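Aus der Rubrik »Nachgerechnet«

Dolex verspricht wieder die halbe Wäsche

Seit Februar liegt in den Briefkästen in Iltport ein Faltblatt der Firma Dolex. Es geht um ein Waschmittelkonzentrat, mit dem Handtücher angeblich erst nach doppelt so vielen Benutzungen in die Maschine müssen. Weil mehrere Leserinnen gefragt haben, ob wir das Zeug empfehlen: Nein, vorerst nicht. Ich habe mir das Kleingedruckte vorgenommen, und danach war ich schlechter gelaunt als vorher.

Groß auf der Vorderseite steht die Zahl 966. So viele Haushalte sollen »begeistert« sein. Auf der Rückseite liest man, dass 1537 Haushalte eine Probepackung bekommen haben. Von den übrigen 571 erfährt man kein Wort. Vielleicht haben sie den Bogen weggeworfen, vielleicht fanden sie das Mittel mäßig. Wer nur die Zufriedenen abdruckt, darf sich über Rückfragen nicht wundern.

Auch das Wort »frisch« macht mir Kummer. Es wird im Faltblatt elfmal verwendet und kein einziges Mal erklärt. Gemessen wurde offenbar nichts, die Teilnehmer sollten riechen und ankreuzen. Das Mittel ist stark parfümiert, das habe ich an der Probe selbst gemerkt, und Parfüm riecht nun einmal nach Parfüm. Über Keime, Hautschuppen oder Restfeuchte im Gewebe sagt das gar nichts aus.

Joaquín Benítez, der bei Tekin die Textilreinigung leitet, hat mir am Telefon zu etwas sehr Altmodischem geraten: Handtücher nach dem Duschen ausbreiten oder über eine Stange hängen, so dass Luft an beide Seiten kommt, Weichspüler weglassen, bei 60 Grad waschen. Zusammengeknüllt am Haken wird jedes Handtuch muffig, da hilft das teuerste Konzentrat wenig. Benítez verkauft allerdings selbst Reinigung, man darf also auch bei ihm die Stirn runzeln. Immerhin kostet sein Rat keinen Cent.
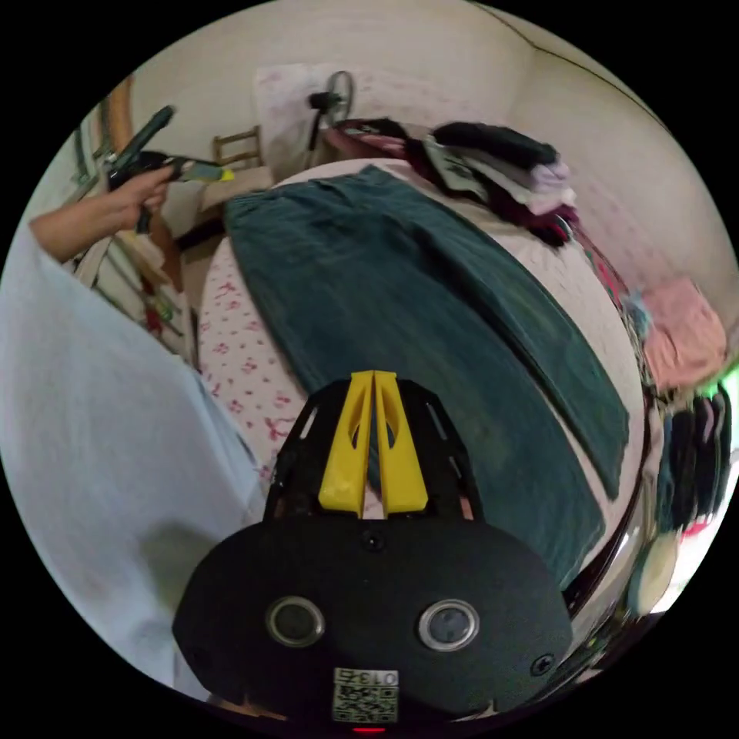 Bleibt der Preis. Dolex rechnet mit einer Ersparnis von 224 Euro im Jahr. Dafür müsste ein Haushalt erst einmal so viel Geld für das Waschen von Handtüchern ausgeben, und ich kenne keinen, der auch nur in die Nähe kommt. Eine Rechnung, aus der das hervorginge, fehlt. Auf meine Mail mit der Bitte um die Unterlagen kam eine Gutscheinnummer zurück.

Wer das Mittel schon gekauft hat: Laut Faltblatt nimmt die Filiale in Prillstead ungeöffnete Flaschen zurück, dienstags bis 18 Uhr. Kassenbon mitnehmen. Erfahrungen damit bitte an die Redaktion, gern auch gute.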